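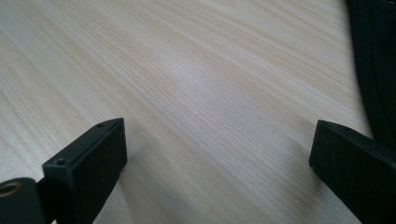
The tabletop, pale grain and all.

So the table is finally in the kitchen! I've been going on about it since July, and on 21 September 2024 I got it through the back door with one scraped knuckle and no damage to the legs, so I'm calling that a win.

It came from Tollow, the secondhand place out past the rail bridge. I paid 43 dollars, which felt like stealing (the new ones I'd been looking at online started at 300 and had that gray printed look I can't stand). The man at the counter thought it was pine. I think so too, but I'm no expert – it's light, it's got those long skinny grain lines, and it dents if you look at it wrong.

What I love most is the color. Cream in some spots, a bit peachy in others, and when the light hits the middle the grain nearly disappears. My old table was dark brown and showed every crumb. I'd wipe it, turn around, and there they'd be again.

I did sand the underside of one edge where it was catching on my sweater. 100 grit first, then something finer from the bottom of the toolbox with the number worn off. The top I left alone except for a wash with warm water and a tiny drop of dish soap.

Next question is chairs. I have two that match each other and one that matches nothing, and Tollow had a set of four in green that I keep thinking about. I also need felt pads for the legs, because dragging it across the tile sounds horrible – my downstairs neighbors have been very patient. If you've found pads that stay stuck for more than a week, please leave me a comment!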